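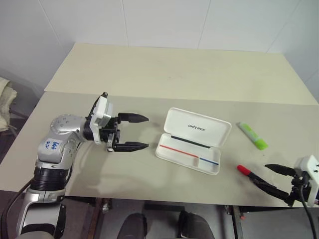
White pencil case, second try

2022-11-09

In May I wrote that I would stop buying pencil cases. I kept this promise for some months, and then I saw a white one in the Paju shop near the station and I went home with it. It cost nine dollars, so I am not very ashamed.

My old case was a dark grey one from Jurkard. It was strong, but inside it was like a cave. I could never find the eraser, and I had to empty everything on the desk each time. With a white case I hope to see my things at once. I left it open on the table while I decided what may live in it, and against the pale boards it looks calm, which I like.

I began by taking out all pens from the old case and from the kitchen drawer. There were 19. I tried each one on the back of an envelope and many of them were dry, so they went to the bin. Then I made a rule for myself: two pens, four coloured pencils, one soft pencil, the eraser and the small ruler. My favourite colour of ink is a grey-blue by Sakmont, and the pen with this ink has the first place.

The sharpener was difficult. It always opens in the bag and leaves its dust on everything, and on white this would be a sad sight. For now it stays at home in a little tin from Petness cat treats (washed two times).

I am still a bit worried about the marks. My friends at the drawing class say that a white case is white for one week only. If somebody knows how to clean pencil dust without rubbing it deeper, please write it in the comments. I have tried a damp cloth on the old grey one, but there I could not see the difference.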